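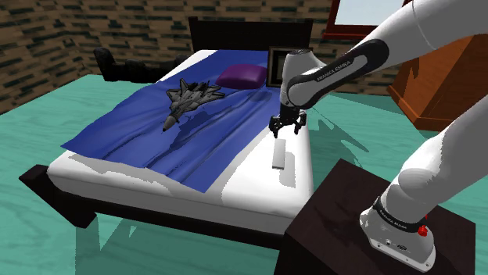
Robot arm over a bed, rendered view.

Re: [textual-studies] Chapter breaks in Tudden: serial against first edition

On Saturday, March 6, 2021, Dinesh Subramaniam wrote:

> I am collating the Varo serial of Tudden against the Jilden first
> edition for a chapter on narrative time. The serial has 21
> instalments and the book has fewer chapters, and I can't find a
> statement anywhere of who moved the breaks. Is it safe to treat the
> book divisions as the author's? Also, does the Murthy typescript
> cover the whole novel or only the second half?

Dinesh,

The typescript is complete apart from two leaves in the middle section. It has 108 numbered leaves, and the chapter headings are typed in the same ribbon as the text up to the river episode. After that they are added by hand, in pencil, over a line space that was already there.
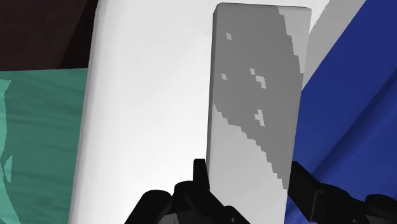
I would not treat the book divisions as a single layer. The first 7 match the typescript exactly and can be called authorial without much risk. The later ones follow the pencil headings, and the hand has not been identified. It resembles the one in the Jilden house corrections, but I have only compared the capitals and the numerals.

The serial breaks are a separate problem. Most of them fall at a fixed length, in several cases within a paragraph of dialogue, and I take these to be the magazine's. If your argument depends on where a scene stops, cite the typescript leaf as well as the book page. The standard reprint resets the breaks without a note and should be left out of the collation.

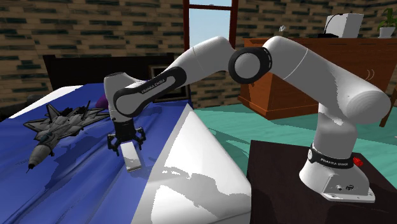
Sivaprasad Poduval
Textual editor, Tudden collation group

PS. On the variant tables: please keep punctuation separate from wording. The semicolons alone account for around half of the serial differences and they hide the cuts. My transcription of the pencil headings is in the list's file area, with doubtful letters in square brackets. Corrections to me off list, please.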